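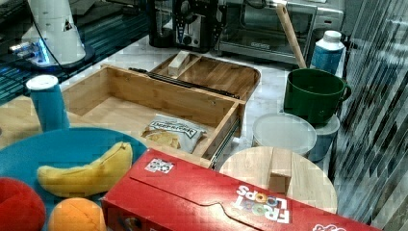 Ruawai Community Kitchen -- Equipment and Bookings Group

Section 2: Setting up the benchtop and running your first bake

G'day, and welcome to the bit of the guide where you get to cook something. If you've come straight from Section 1 you'll have your door code and your shelf label already. If you haven't got those, go back and sort them out first, as I can't do it for you on a Saturday morning when the phone's off.

I wrote most of this after my own first few bookings, so it's in the order I wish I'd done things.

Before you plug anything in

1. Switch on the wall isolator near the pantry door. It's the big grey one, and it clicks quite firmly.

2. Check the board on the fridge to see which power circuit you've been given. Left and right benches are on separate circuits, and each one is good for 2,000 watts all up.

3. Add up what you plan to run together. The wattage is on the plate underneath or behind each appliance. A kettle and a toaster oven on the same side will trip the breaker nearly every time (ask me how I know!).

Caution: Don't run anything off a power board, even a fancy one. Use the wall outlets only.

Setting up the toaster oven

4. Pull it forward so there's a good hand's width of clear space behind and on both sides. Nothing goes on top, and that includes tea towels, recipe cards and your lovely new Hulten baking tray.

5. Slide the rack into the middle slot for biscuits and slices, or the bottom slot for a loaf.

6. If the oven is new to the kitchen, run it empty for 14 minutes on high with the rangehood going. It'll pong a bit. Open the window and have a cuppa.

7. Preheat before every bake, then check the temperature with the Medar oven thermometer from the top drawer. I've found the dial reads a touch hot, so I go by the thermometer and ignore the dial altogether.

Note: For an Anzac slice I aim for 154 degrees and leave it a little longer than the recipe says. Chewy middle, crisp edges. You may like yours darker, and that's your business.

Coffee and grinding

8. Fill the water tank from the filtered tap, never the hot one.

9. Rinse the Clumik grinder cup by hand and dry it properly before it goes back on. It doesn't like the dishwasher -- we've lost one that way already.

10. Tip used grounds in the compost caddy. They clog the sink something shocking.

Packing up

11. Turn everything off at the wall, then unplug it. Let the oven cool with the door ajar before you wipe it down.

12. Wipe the benches with the mild spray under the sink. No vinegar or lemon on the stone or marble tops, please, as it leaves dull marks that won't polish out.

13. Isolator off, crumbs swept, name in the book by the door. If something's playing up, write down which appliance and what it did, and leave it unplugged for the next person.

Section 3 covers the big mixer and the cool room.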